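Workshop tips: recording laundry demonstrations on a two-arm bench

Updated 15/06/2018 by Elli Oksanen

These notes cover the garment-hanging task on the Hakala bench. They assume the arms are calibrated and the operator has finished the basic teleoperation course. Most of them concern housekeeping, where most of our discarded episodes come from.

Preparing garments

Wash everything once before it enters the set. New fabric carries sizing, which makes it stiffer than anything in a household drawer, and a policy trained on stiff cloth grips too high on soft cloth. Skip the fabric softener. Leave care labels in, even the large ones that flip out at the side seam.

Sort by color before sorting by type. Solid colors and prints go in separate bins, and each session draws from both. Pale garments on the white table need a check of the exposure first – if the hem can't be followed by eye on the monitor, change the lighting or pick another garment.

Retire a garment when the neckline has stretched enough to slide off a hanger unaided. Write its number on the bin sheet so the episodes can still be traced.

Resetting between episodes

The reset matters as much as the demonstration. Pick the garment up by any two points, drop it from elbow height, and leave it as it falls. Do not smooth it. Do not turn the collar toward the rack. Operators who have done 71 resets in a day start placing cloth the way they like to find it, and the spread of starting states collapses without anyone noticing. Gert Maluleke checks for this by overlaying the first image of each episode in a batch. A sharp outline in the overlay means the batch is too tidy.

Change the rack every 4 episodes. Slide the hangers along the rod, swap one for a different color, or turn the rack a few degrees. Bunched hangers are allowed and should appear often. Real closets have them, and the arm has to learn to separate one hook from the next.

Driving the arms

Decide which hand holds and which hand fetches before pressing record. Switching roles midway is acceptable when a grasp fails, but hesitation is not. A pause of several seconds with both grippers hovering teaches the model to hover.

Approach cloth from the side of a raised fold and close slowly. Coming straight down onto a flat layer pinches the table surface and wears the fingertips. For hangers, grip the shoulder and leave the hook clear of the fingers.
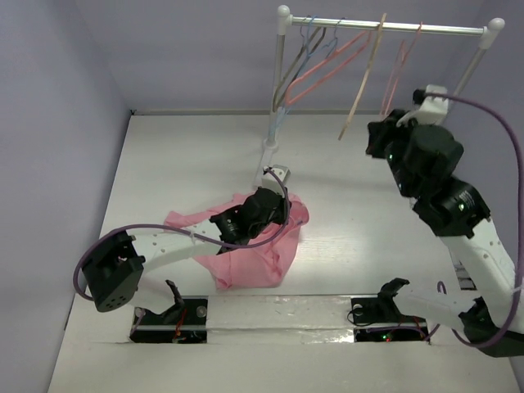

Keep failed grasps in the recording if the recovery is clean. Of the 427 episodes in the April batch, the ones with a single missed grasp and a prompt second attempt were the most useful in training. Delete episodes where the garment leaves the table or the rack tips.

Cables and surfaces

Tie the camera cable to the forearm and leave enough slack at the wrist for a full turn in either direction. Too little slack pulls on the connector. Too much sweeps across the cloth and moves it – a fault that is hard to spot during operation and obvious on playback. Inspect the ties at the start of each shift.

Wipe the table with a damp cloth at midday. Lint builds up faster than expected with fleece and terry. Avoid spray cleaners, which leave a film that changes how fabric slides.

Labeling and storage

Mark success or failure before the reset, while the result is still on the rack. A garment hung by one shoulder counts as a failure. A garment hung inside out counts as a success with a note.

Copy files to the Orkari drive in blocks of no more than 1000 episodes and verify the checksum before clearing the local disk. Questions about naming go to Sille Laxdal.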